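Toy Library Moves to the Old Sadowski Building in October

The Clukalstead Toy Library will close its counter at the Tallbridge branch at the end of September and reopen in October on the ground floor of the old Sadowski building, next to the post office. Borrowing rules, cards and late fees stay the same. If you have a card now, it will work at the new place.

The move has been talked about for a long time. The Tallbridge counter was a closet with a half door when the toy library started, and it is still a closet with a half door. Anything bigger than a shoebox has been kept in the hallway or at Ildikó Balogh's house. The Sadowski space has two rooms, a sink, and a door wide enough for a double stroller. There is street parking in front, free for the first hour.

What to do with what you have out

Toys due before the end of September should come back to Tallbridge as usual. Toys due after that should go to the new address. Please don't leave anything outside the Tallbridge door once the counter is closed. The branch staff have asked us to pass this on, and they are right to ask. Puzzles left in the rain last spring had to be thrown out.

If you are missing a piece, bring the toy back anyway and say so. There is no charge for one or two small pieces. For sets where the missing part makes the toy unusable, such as a marble run without its base, we ask for half the cost of the set.

Changes to the catalog

Amr Abou Zeid has been going through the shelves since July. He has pulled 61 items that were broken, incomplete or had not been borrowed in years. Most of these were board games with no rules and wooden railway pieces that do not fit any set we own. The railway pieces have gone to the school in Prokham, where the older children will use them for a woodworking project. The games were recycled.

The money from the June plant sale is going toward replacements. Families who filled in the slip at the counter asked mainly for building sets, dress-up clothes in larger sizes, and pretend kitchen things. The kitchen boxes are borrowed more than anything else we have, and the old ones are worn out. New boxes will be labeled by age on the lid, and each will have a card inside listing the contents. Please check the box against the card before you bring it back.

Cleaning

Plastic toys should be washed in warm water with dish soap and dried before they are returned. Baskets and strainers hold crumbs in the holes, and an old toothbrush gets them out. Please don't put anything in the dishwasher. Cloth items can go through a normal wash, but leave the puppets to us. Duygu Şimşekoğlu takes those home and does them by hand.
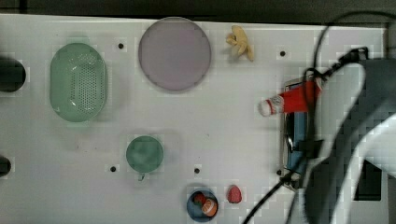

Page last changed: October, 9:40 a.m.

Hours at the new address

The counter will be open in the morning from 9:30 to noon and again after school until 5:30. Evening pickup can be arranged by phone for parents who work late. The story hour stays at Tallbridge for now, as the chairs belong to the branch.

Help with shelving

The new shelves are bought but not put up. Duarte Torres is bringing his tools and could use a few more people who can lift and hold a level. Coffee will be provided. If you have a stud finder, bring it, as the walls in the back room are old and uneven.

Cards for new members

A family card costs the same as before and covers all the children in one household. New members need proof of address. Alper Ateş has the forms at the counter and can answer questions about the reduced rate.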